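SEVHOLM MUSEUM TO REOPEN ITS SCULPTURE GALLERIES IN DECEMBER

Purves Wing will show 447 works, 100 of them on view for the first time

SEVHOLM, Sep 17, 2025 – The Sevholm Museum of Art announced today that the Purves Wing, home to its collection of European and American sculpture, will reopen to the public in December following a complete reinstallation. The galleries will present 447 works in wood, stone, bronze, plaster, and clay, including 100 that have been held in storage since they entered the collection.

The reinstallation is the first in the wing's history to bring the museum's medieval carvings and its modern holdings together on one floor. Visitors will enter through the former print room, where a group of limewood saints and donor figures will be shown at the height for which they were made. From there the route passes through eight galleries arranged by material and by method of making. Date and country of origin will be given on every label, but they will no longer determine where a work stands. 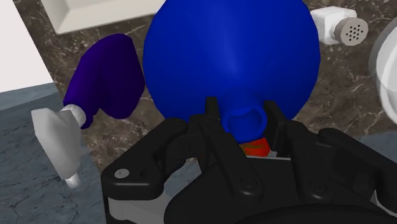
The change follows a long review of how the sculpture collection has been used by visitors, schools, and researchers. Under the earlier arrangement, small works were often placed in wall cases, with their backs hidden from view. Many of these pieces were carved or modeled in the round, and a number carry tool marks, repairs, and old inventory labels on the reverse. In the new galleries they will be shown in freestanding cases with space to walk on all sides.

Conservation work has been carried out on all of the painted wood figures selected for display. Treatment was limited to the removal of surface dirt, the securing of loose paint, and the replacement of metal fittings from earlier repairs. Losses to the original paint and gilding have been left visible. A full record of each treatment will be available to readers in the museum library by appointment.

Two galleries on the east side of the wing will be given to stone. The first holds architectural fragments, tomb figures, and portrait heads, among them a group of nine limestone capitals never before shown as a set. The second is devoted to marble and will include both finished works and blocks abandoned by their carvers at an early stage.
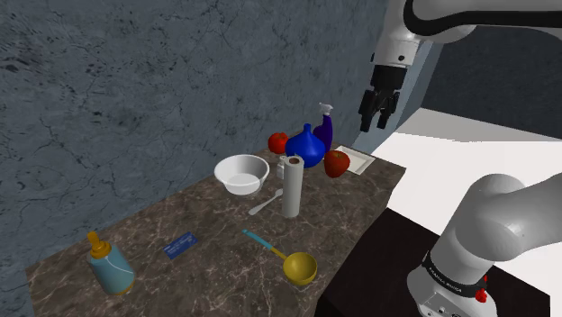 The marble gallery will also address the stone as a material of daily life. Polished slabs, table tops, and samples from working quarries will be displayed beside the carved works, so that visitors can compare the pale stone preferred for figures with the colored and patterned kinds used in buildings and homes. Brown marble with fine white and tan veining, like that of the countertop shown here, is familiar to most people from kitchens and hotel lobbies, yet it was seldom chosen for portraits, where strong veins can disturb the reading of a face. Wall texts will explain how carvers judged a block before cutting and how they worked with the faults they found in it.

Lighting throughout the wing has been replaced. The new system allows the level and direction of light to be set for each work, and daylight will be admitted to the stone galleries through restored roof windows. Seating has been added in every room. All labels have been rewritten in larger type, and a tactile guide to selected works will be available at the entrance desk.

The opening display will include two loans from the Pritier Foundation, a walnut Virgin and Child and a terra-cotta study for a fountain. Both works will remain in Sevholm for the first year.

A catalog of the collection will be published by Grastalance Press to accompany the reopening. It contains entries on every work on view, an essay on the history of the wing, and new photographs showing the principal sculptures from several sides.

The Purves Wing will be included in general museum admission. Members will be invited to preview the galleries before the public opening, and details of the preview will be sent by mail. School groups may reserve visits through the education department once the new term schedule is released.

ABOUT THE SEVHOLM MUSEUM OF ART

The Sevholm Museum of Art collects, preserves, and exhibits painting, sculpture, and works on paper from the Middle Ages to the present. Its library and study rooms are open to the public by appointment.

MEDIA INQUIRIES

Requests for press images, review copies of the catalog, and advance access to the Purves Wing should be directed to the Communications Office, Sevholm Museum of Art.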